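Chapter 6
Buying a Practice Kitchen: The Dandar Tabletop Kit

By now you've met joints, grippers and coordinate frames, and if you're anything like my students you're itching to make something move. Good! This chapter is where we go shopping. We're going to look hard at one product, a simulated kitchen sold as a teaching kit, and work out whether it's worth the money and what you can learn from it before you ever get near a real arm.

The kit is called Dandar and it comes from a small outfit named Grurna. What you get is software, a set of household objects modelled in 3D, a dining table to put them on, and an arm to shift them about. I bought the classroom licence for our lab at Romham for $3,115, out of the same budget that pays for our cables and whiteboard markers, so I had a good long think first. (There's a single-seat version for $230, and that's the one I'd point you to if you're studying on your own.)

Why a kitchen? I asked myself the same thing. Most starter kits give you coloured blocks, and blocks are lovely for about a week. They're all the same shape, they sit flat, and your gripper never has to make a tricky choice. A cup has a rim and a hollow middle. A bottle lying on its side is a different problem from a bottle standing up. Something tall behind the thing you want can wreck a perfectly good plan, and I've lost whole afternoons to exactly that.
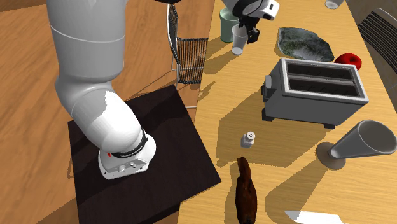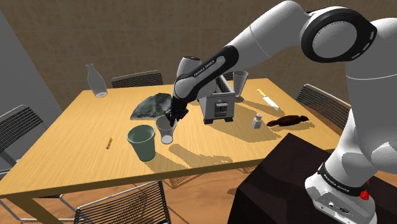
Figure 6.1 The Dandar table in two views, with the gripper at the white cup. In the second view its fingers are closed around the rim.

Have a look at how close the green cup is to the white one. With neighbours like that, the direction your fingers come in from matters as much as where they end up. We'll spend most of Section 6.2 on this one grasp, and I promise it's more fun than it sounds.

Now for the grumbles, and I have a few. The manual is thin. The object library is listed at 600 items, which sounds generous, but plenty of them are the same mug in another colour. Saving a layout takes more clicks than it should, and my first June class lost a fair bit of work before we got the hang of it. I also tried the rival package, Kikuchi, for a term. Its menus are friendlier and its manual is miles better, but I found the lighting flat and the tables too tidy. I like a bit of clutter! Real benches have clutter, and I want you to get used to planning around it early.

One caution before you open the software. A grasp that works on screen is a good guess about a real grasp, and that's all it is. Friction, the squash of a soft object, a camera that's been bumped: a simulation handles each of these in its own simplified way, and we'll come back to them in Chapter 7 with some real hardware to argue with.

For this chapter you'll need the following:

A copy of Dandar, either licence
The starter layout, loaded and saved under your own name
Your gripper notes from Chapter 4
A pencil and paper for sketching approach paths

If you're using Kikuchi or some other package, you can still follow along. Set up a table with two cups of different heights standing side by side, add a few other bits and pieces, and make sure you can switch between at least two camera views. The menu names will be different but the geometry won't.

6.1 Setting up the table

Open the starter layout and leave the arm alone for the moment. I know, I know. Start by swinging the camera around to the far side of the table, then sketch what stands between the gripper and the white cup from there.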